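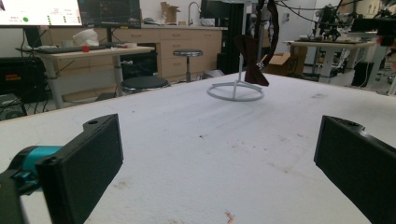

Plateau blanc, traces grises et brunes, petite tache rouge orangé.

« Garanti à vie, mais la vie de qui ? » Nimal Dissanayake pose la question en servant le thé, sans attendre de réponse. Pendant presque 20 ans, il a réparé des meubles de cuisine à Clelstead. Aujourd'hui, il conseille des particuliers en litige avec leur vendeur, et les traitements antitaches l'occupent plus que tout le reste.

Le principe est connu : au moment de payer la table, on vous propose une protection. Chez Groda, elle s'appelle Fakir et coûte 712 euros pour un grand plateau. « C'est une couche qu'on ne voit pas, contre des taches qu'on n'a pas encore faites, dit-il. Commercialement, je trouve ça très fort. »

Je lui fais remarquer que le produit marche peut-être. Il hausse les épaules. « Peut-être, oui. Sur l'eau et le café, n'importe quelle surface correcte s'en sort si on essuie tout de suite. Parlez-moi du curcuma, de la sauce tomate oubliée un samedi soir. Là, on ouvre le contrat et on lit page quatre. »

Page quatre, donc. J'ai lu celle de Fakir, il a fallu une loupe. Sont exclus les colorants alimentaires « à fort pouvoir tachant », les frottements répétés et l'usage « non conforme à la destination du meuble ». Manger à table est-il conforme ? Le magasin de Badstead, joint par téléphone, m'a promis un rappel que j'attends encore.

Dissanayake raconte le cas d'une cliente qui avait payé sa table 1 303 euros, protection comprise. Le technicien venu en octobre a conclu à un défaut d'entretien. « Il lui a reproché d'avoir trop nettoyé. L'année d'avant, un autre m'avait dit pas assez. »

Lui-même n'est pas tout à fait désintéressé, il facture ses consultations. Il le reconnaît volontiers – un peu trop volontiers, peut-être – et refuse de me donner ses tarifs. Quant à ses propres recettes, savon noir et chiffon humide, il n'en a jamais fait l'essai comparatif. « J'ai l'habitude, ça me suffit. »

Que faire, alors, d'un plateau blanc qui marque ? « Une nappe », répond-il. La sienne est cirée, à carreaux, et il y pose sa tasse sans soucoupe.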